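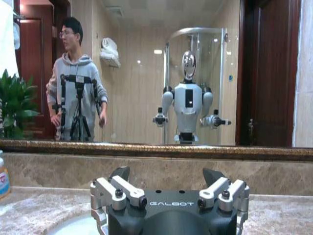 wrist view, gripper open over the counter, robot in the mirror

zudon_k
Vanity wipe-down, teleop. 271 demos in and the policy still drifts toward the sink when it should stay on the marble. Anybody train with a big mirror in view? Wondering if the reflected arms are messing it up. Grippers show up twice, once up close and once in the glass.

camovfan
cover the mirror. bedsheet, done

zudon_k
Then it only works in bathrooms with a bedsheet. Client in Trellinville has mirrors everywhere.

Driss Shehata
Wouldn't cover it. Mirror is just more pixels, the net sorts it out if the demos vary enough. How many operators? If it's one person you're teaching it one person's habits. We had a guy who always paused before closing the fingers and the thing learned the pause. 4 operators later, gone.

zudon_k
Two operators. Mostly me, and yeah I hesitate near the edge of the basin. Depth is hard to judge on the headset.

fuchs_bench
Disagree w/ Driss. Reflections move when the robot moves, thats not random clutter, it's correlated with the action. Network will grab it. Crop the top half of the wrist cam and retrain, costs you an afternoon.

Driss Shehata
Crop and you lose context for the reach. Seen that go bad too.

fuchs_bench
on a counter wipe? what context. its a flat surface

camovfan
also the operator can end up in the mirror. I can see a guy in glasses and a gray hoodie in yours. policy could be keying off where he stands lol

zudon_k
Hm. Fair. I do keep the same spot for most takes.

marn_t
Why teleop at all for this? Hand-guide the arm, grab 15 good passes, play them back with offsets. We did it in August on a bench, fine for flat stuff.

zudon_k
Tried it – bottles get moved between runs and playback just goes through them. Need it to look.

marn_t
ok then fuchs is right, crop first

zudon_k
Doing the crop tonight, same demos. Then 5 new sets with the operator standing somewhere else each time. Will post both numbers

Driss Shehata
Post the uncropped one with the new sets as well or you wont know wich change did it

zudon_k
yep ok, three runs then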